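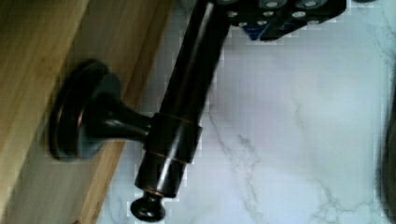
**Figure 3.** Wrist camera view at the fixture.

### 4.2 Overload stops at the bathroom fixture

The most frequent fault in the bathroom trials was an overload stop at the wrist, raised while the arm was working on a fixed part. We ran 200 trials with the Sostix arm, split evenly between two controllers. The first was the position controller supplied with the Kovasero software, and the second was our own version with a force limit. The fixture in Figure 3 is a hard case for both. Its rod is held by a collar at the end of a short stem, and the round base is fixed to the side of a wooden cabinet, so a sideways push on the upper part of the rod loads the stem and the base as well. The rod is also dark and glossy, with a pale reflection along its length. In the depth data this reflection often left a gap, and the planner then placed the rod too far from the cabinet.

With the position controller, an error of this kind was not corrected after contact. The fingers kept moving toward the planned point until the wrist sensor passed its limit and the arm stopped. In 3 of the 100 trials the stop came late enough to loosen the base screws. We tightened them by hand and repeated the trial from the start position. With the force limit there were 2 stops in 100 trials and no loose screws.

The late stops are a safety matter. The sensor signal was filtered over a window that was too long for contact with a stiff part, and the Clarkwood test rig had not shown this, as its handles are mounted on springs. We shortened the window in May and now check it against a rigid bar before each run. The Wasilewska grasp planner was left unchanged, and the gaps in the depth data remain.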